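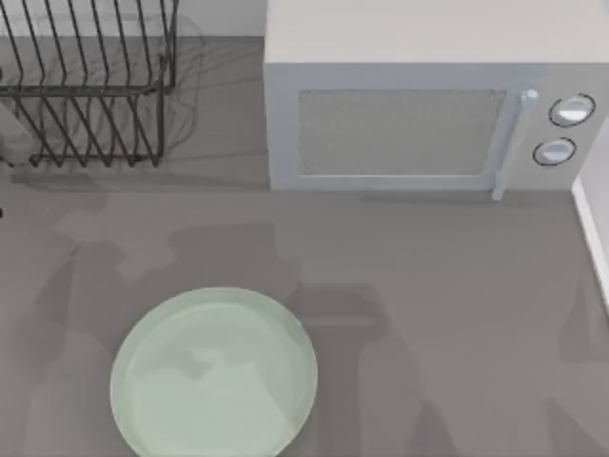
Reviewed by Virgil Sandu | Aug 17, 2020 | Simulation and data tools

Grukstead Kitchen Pack, with the Triston teleop client

I've been collecting demonstrations in simulation since last November, and most of that time went into tabletops with colored blocks on them. Blocks are fine! I have nothing against blocks. But our lab wanted a policy that could put dishes away and work a microwave, and I was not going to model a dish rack by hand, wire by wire, so I bought the Grukstead Kitchen Pack and spent 4 weeks with it. I recorded 830 demonstrations in that time and I'd happily do 830 more.

The scene I used most is the counter with the dish rack, the microwave and the pale green plate, and two arms working over it. You get an overhead view as standard (you can add more, see below), and I love how plain it is. Gray counter, white appliance, black wire. Everything you need to tell apart, you can tell apart, even after the image gets shrunk down to what the network takes in.

Now the shadows. I was ready to turn them off, as I do in every other simulator, and I'm so glad I didn't. They're soft at the edges and they stretch right across the counter and onto the plate, even when neither arm is in view itself. My first small policy was trained with shadows off and it got confused the minute we moved the light. With them on, and the light direction shuffled between episodes, it held up much better. I can't promise you'll see the same thing, but try it before you flip that switch.

Driving the arms is done through the Triston client, sold separately (boo). It takes a pair of hand controllers, and the lag was low enough that I stopped thinking about it after the first afternoon. Recording starts with a squeeze and stops with a double squeeze. If you botch a grasp, you can rewind to the last checkpoint and carry on from there, and the file keeps a flag saying you did. Please keep those flagged episodes in a separate folder! I mixed mine in at the start and spent an evening picking them out again.

The plate was harder than I expected. It's shallow, it lies flat, and you have to get a finger under the rim without shoving it all over the counter. My success rate on day one was embarrassing. What worked in the end was steadying it with one arm and lifting with the other, and once I had the knack, a full plate-to-rack run took me about 40 seconds. Getting it between the wires is a real test of contact physics, and the solver behaved nicely as long as I left the time step alone.

The microwave has a vertical bar handle and two round knobs, one over the other, and in my copy the door and both knobs are jointed. From overhead you see mostly its flat top and only a slice of the front, so for knob tasks I added a wrist view on each arm. Setting those up took five minutes.

Things I'd like fixed: the export to the Reditz format drops gripper force without any warning, so use the native files and convert them yourself. Randomizing the counter color works, but the wall stays the same gray no matter what I ask for. And the manual has one page on resets when it needs several. (The Mendonça pack, which I used before this, had a far better manual and a far worse dish rack.)

I give it four out of five. If you're stuck on blocks and want something with rims and hinges in it, get this one, and budget a couple of days of bad plate grabs before you save anything for training. I'm starting on two-plate episodes next and will add my settings file to this page when it's cleaned up.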